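Home | Our Work | Projects | Reports | News | Contact

Filed under: Funded Projects / Progress Reports

Likton grasp planning software: progress report to the Prodska program
Mon 23 June
Prepared by Fedir Dovhaniuk, for the attention of Cadi Morgan

1. What this report covers

This is the second report on our work under the grant. The first report, which we sent in February, described the perception module and the first version of the planner. In the present report I describe the changes in the planner, the new closing controller, and the logging tool which you asked about in your comments. The budget table is sent separately, in the format of your office.

2. Planner

In February the planner was choosing a grasp only from the shape of the object. It did not consider where the fingers would go on their way. In free space this was acceptable, but near a box or near another object the fingers were often touching something before the grasp. We have now changed the order of the steps. The planner first makes a list of possible grasps, then it checks the full approach path for each one, and only after this it gives a score. Grasps with a bad path are removed and do not receive a score at all.

The price of this change is time. One planning cycle now takes 902 milliseconds on our test computer, and before it took 587. We think this is still acceptable for the tasks in the work plan, but I want to mention it openly. Most of the additional time is in the collision check, and we have not yet tried to run it in parallel.

We also corrected an error in the orientation of round objects. For a cylinder, the perception module could give the axis in one direction in one cycle and in the opposite direction in the next cycle. For the object it makes no difference, but the wrist tried to turn by half a circle. Now the planner treats both directions as the same.

3. Closing controller and perception of cans

Beverage cans remain our main test objects in this period. They are shiny, so the depth data has holes, and their walls are thin, so the closing force must be limited. Both topics are in the work plan as separate tasks, but in practice we have worked on them together.

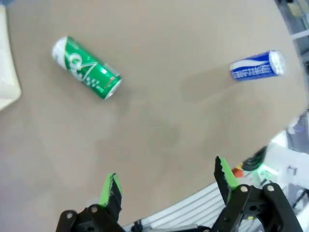

Work with beverage cans at the test table, seen from the wrist camera.

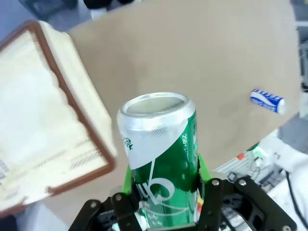 Does the closing controller need a force sensor in the fingers?

It works without one. The controller reads the motor current and the position of the fingers, and it stops the closing when the current rises and the position does not change any more. The limit for the current is set in the object file, so a can and a hard object may have different values.

The weak point of this method is friction in the mechanism. When the gripper has not moved for a long time, the current is higher in the first closings, and the controller may stop too early. We added a short warm-up routine, which opens and closes the gripper 9 times before a test series. This is a temporary solution - a better one would be to estimate the friction during normal work.

For the holes in the depth data we now fit a cylinder model to the points which are valid, and we use the color image to find the outline. The fit is less reliable when the can is very close to the camera and only a part of it is visible.

4. Logging tool

The logging tool has the name Shokri. It saves the camera images, the planner decision with all rejected grasps, and the controller data with one common clock. Until now we have 462 recorded attempts in it. An attempt can be played again with a new version of the planner, without the robot, and the tool shows where the two decisions are different. This already saved us many hours, especially with the axis error described above.

The partner team at Drurkby has received access to the tool. They asked for an export to plain text tables, and we have agreed to make it. The user manual is half written.

5. Delays and risks

The task "regrasp after failure" is behind the plan by three weeks. The reason is the longer work on the approach path, which had to be finished first. I do not ask for a change of the end date, but I ask for your permission to move the internal milestone.

6. Next steps

- Run the collision check in parallel and measure the cycle time again
- Complete the regrasp task in simulation, then on the robot
- Finish the manual and the export for Drurkby
- Replace the warm-up routine, if time allows

Please send your comments on section 5 first, as the team plan for the next period depends on it.

We use cookies to improve your visit to this site. By continuing you accept our cookie policy. Accept | Settings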